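Small appliances on marble – what stays out?
Kitchen & Dining > Countertops and Storage

stedholm_kitchen
We moved into the Bainbridge house in August and I'm still fighting with the counter left of the fridge. It's 24 inches deep and everything that makes breakfast has ended up there. My husband wants the toaster and the toaster oven both out all the time. I want one of them in a cabinet. What do people with marble do? Also worried about scratches and heat.

ohbae
We keep both out. A toaster oven is heavy and you won't lift it down every morning, whatever you tell yourself now. Put the toaster in the cabinet if one has to go.

callby_carl
Opposite for me. Got rid of the slot toaster completely. The oven does toast, it just takes longer. One cord, one crumb tray.

ohbae
It takes a lot longer with four people. And the toast comes out dry.

callby_carl
Ours doesn't. Preheat it.

vpalma
Marble owner for 11 years. Heat hasn't been a problem under the toaster oven because it has feet. What marks the stone is lemon, vinegar and tomato. Don't cut anything directly on it. Leave a board out permanently and people will use it. If you put it away they won't.

tinroof
+1 on the board. Mine is an end grain one from a shop called Flandidetti, paid over 200 for it and it weighs a ton. Never moves.

stedholm_kitchen
That's more than I'd spend. Is there any reason not to use bamboo?

tinroof
Hard on knives.

vpalma
For slicing a bagel it makes no difference. I've had bamboo for years. Oil it now and then and stand it up to dry after washing.

mudroom_meg
Look at your outlets before you decide anything. Our toaster oven and kettle on the same circuit trips the breaker. An electrician quoted us 900 to add a line, so now we take turns. Check the labels on the bottom of both.

callby_carl
Another point for owning one appliance.

stedholm_kitchen
Both are staying for now, I lost that vote. Unplugging whichever one isn't in use. What about the jars and canisters? I have those along the wall and my sister says it looks cluttered.

ohbae
If you use it every day it can live on the counter. If you don't, cabinet. Wiping behind a row of jars gets old fast.

tinroof
Put them on a tray. You lift one thing to clean.

vpalma
I'd skip the tray, it's one more thing collecting crumbs. – Valentina

ohbae
Crumbs on a tray can be tipped into the sink. I don't see the problem. – Ok-hee

stedholm_kitchen
Update from the breakfast counter. I tried the tray for a week and took it away again, it used up too much depth. The containers are back in one row against the tile and the bamboo board has the middle to itself, with room for a small plate on it when I'm buttering. The black toaster sits in front of the toaster oven, so the slots are easy to reach. I still want to shorten that cord on the left side. Has anyone used the stick-on cord clips, and do they hold on painted cabinets? 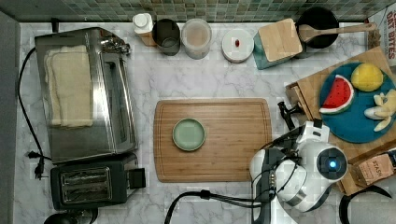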